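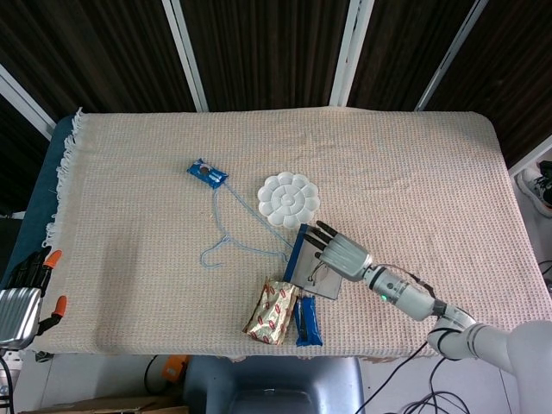
Ticket 872: Table rules for the two-arm cell, please check and comment

Posted by Nhàn Vương, Kurcombe site -- December

Status: open, waiting for second reader

Problem. In the last round at Grirkcombe, 16 episodes were refused by the reviewer. The reason was always the same: the operator changed the cloth or the objects in the middle of a run and did not write it in the log. I compared our practice with the Dosari handling sheet, and I propose these rules.

1. The blanket counts as part of the setup. If it moves or folds, stop and start a new episode. A fringe or a loose string can catch a finger, so look at the fingertips before the arm goes back up.

2. The hand that has no task stays open and above the table. It does not rest on the cloth.

3. Clear boxes are held with the fingers over the top. Lower the box slowly for the last 2 cm. Our depth reading is weak on transparent walls.

4. Snack packets keep their wrappers closed. Replace a packet when it tears.

5. Cables on the floor must be away from where people walk. The chair stays under the table while the arms have power.

Update, 14:20. Châu asked if rule 2 is also for short pauses. Yes, for any pause longer than 20 seconds.

Update, 16:05. Rule 5 is not finished. We have no cable covers at Kurcombe -- I ordered them and I will write here when they come.

3 comments | 2 shares

Contact the Kurcombe lab desk | Back to top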